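# Repair table returns to Fevthorpe library in June

The monthly repair table at Fevthorpe library opens again in June, in the reading room on the ground floor. Visitors can bring small household things which need a screw tightened or a cable checked, and sit with a helper while the work is done.
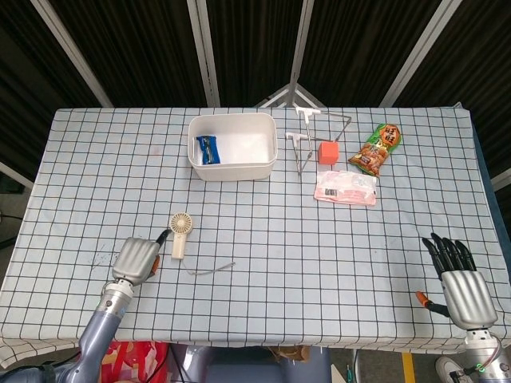
## What to bring

The organisers, a local group called Plandari, ask people to bring only what they can carry in one hand. A handheld fan with its charging cable is a good size. Large heaters, microwaves and televisions can't be accepted, and the group does not open phones.

Basic tools will be on the table, but visitors who have their own are welcome to use them. Small parts should be kept in an open plastic box during the work, so that they don't roll to the floor. The cloth on the table stays on, as last year the wood received many scratches.

Last year the group looked at 141 objects, and roughly 50 of them were fans and torches. Many needed only a new cable.

## Places and times

There are 30 places for each session. Names can be left at the library desk or at the Quaye Street bakery until noon on the day before. The session begins at two in the afternoon and is free, but spare parts must be paid for. Snacks may be eaten at the table, drinks not.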